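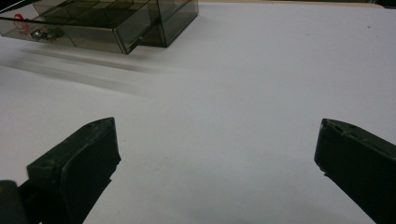 The Geerts open day ran from ten in the morning until four, and I stayed for most of it. The company makes grippers and the small arms that carry them, and twice a year it opens the assembly hall and the test rooms to customers, resellers and anyone who fills in the form on its site. I went because our shop has to replace two end effectors before December, and I wanted to use the candidates with my own hands before asking for a quote.

Registration was at the loading dock. My badge had the number 166 on it. Coffee was inside on the left, and the tour groups left from the same spot every half hour. I skipped the first one and went straight to the test rooms, which was a good choice, as there was a line by eleven.

Test room one: hand-held tools

The first room had four benches with hand-held gripper tools. You hold the tool by a grip, squeeze a trigger, and the fingers close. A camera on the tool records the view past the fingers, and the recording is used later to train an arm to do the same task. Geerts calls its version the Flidimness. The Zestside tool was on the next bench for comparison, which I thought was fair of them.

Visitors could try both on the same parts: M5 standoffs, rubber grommets, a flat washer and a short length of ribbon cable. The staff asked us to do each part three times and write down the misses on a card.

The Flidimness has thick molded fingers. They are stiff, and I felt no twist when I squeezed hard on a standoff. They were also slow to line up on anything flat. I missed the washer on all three tries. The trigger has a long travel and most of the closing happens in the last third, so my first grabs were too hard.

The Zestside tool has thinner fingers with a soft pad. It got the washer on the second try and the grommets every time. It did badly with the ribbon cable, which slid along the pad and came out at the side. It weighs 962 grams according to the sheet on the bench. The Flidimness sheet gave no weight, and the person at the bench did not have it. It felt heavier to me after ten minutes.

I asked about finger wear. The answer was that molded fingers are treated as a consumable and that the edges go first. A replacement pair takes two screws. Opinions at the bench differed on when to change them. One engineer changes them when the grip gets worse, another when the recordings start to look different from the older ones. I would have liked a number in the manual.

Test room two: arms

The second room had three arms behind a low fence, all running the same pick and place routine with a tray of connectors. Two were Geerts arms and one was a Dralach, fitted with a Geerts gripper through an adapter plate. The counter on the Dralach cell read 3862 cycles when I came in. Nobody could tell me how many of those had been run that day, so I did not get a rate out of it.

The Dralach was the quietest of the three and the slowest to settle after a move. The larger Geerts arm was quick but had a visible shake at full reach with the heavier gripper. The operator lowered the acceleration on request and the shake went away. We could not adjust anything on the Dralach, as its pendant was locked.

The controllers were in a rack by the door. The Geerts controller now takes the gripper over the same cable as the arm, with no separate box. That would save us a cable run through the wrist, and it is the main thing I wrote down from this room.

Assembly hall

The tour of the hall took 40 minutes. My group had 22 people in it, too many for the narrow part near the gearbox stations, and from the back I lost most of the talk. The burn-in area was better. Each gripper opens and closes overnight against a spring before it ships, and the motor current is logged. You can ask for that log with your order. I had not known that, and we have bought from them before.

Practical points

Parking is behind the building, and the entrance is from the side road. Closed shoes are required in the hall. Lunch was sandwiches and ran out before one. Photos are allowed in the test rooms but not in the hall.

Prices were not given on the day. I left a request for two Flidimness units with spare fingers, and a second request for the thin fingers if they can be made to fit. The Zestside people were not present, so I will have to write to them separately about the cable problem.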